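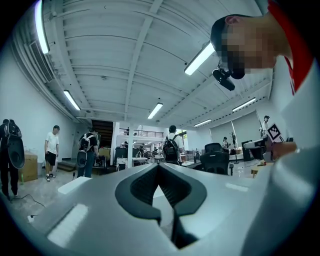
Reverberation time is the interval a sound takes to fall by 60 decibels after its source stops. It rises with the volume of a room and falls with the amount of absorbent surface in it. In large single-storey buildings both terms work against speech. A white ribbed ceiling crossed by long beams, such as the one overhead here, is a familiar case: the ribs scatter the higher frequencies a little, but if the sheet is hard it absorbs very little of anything. Sound leaves the floor, meets the roof and comes back late enough to blur the next syllable.

Milagros Betancur, an acoustic consultant at Drurnus, measured a hall at Olaniyan in July with the roof untreated. At 500 hertz the decay took 5 seconds. Staff had been raising their voices to be heard over one another, which lifted the background level and made the problem worse.
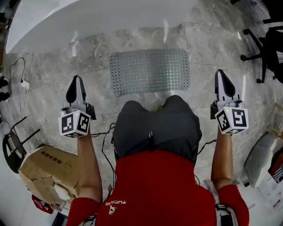
The usual remedy is to hang absorbent panels, called baffles, vertically from the roof. Both faces are exposed, so each panel does more work than the same panel fixed flat. Betancur specified 506 baffles, each 100 millimetres thick, in rows set at right angles to the beams. The decay at 500 hertz fell to 2 seconds. Low frequencies improved less, as expected, because thin porous material has little effect on long wavelengths.

Oluwatosin Uzor, who fitted the panels, puts most of his planning time into what is already up there. Sprinkler heads need clear space beneath them, and light fittings must stay within reach.

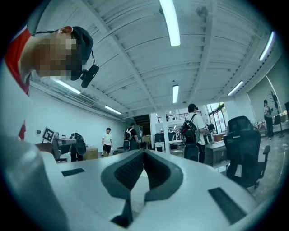 Spacing also matters. Rows hung too close together shade one another, and the absorption per panel drops. Uzor sets out the first row by laser and takes a fresh reading before ordering the rest.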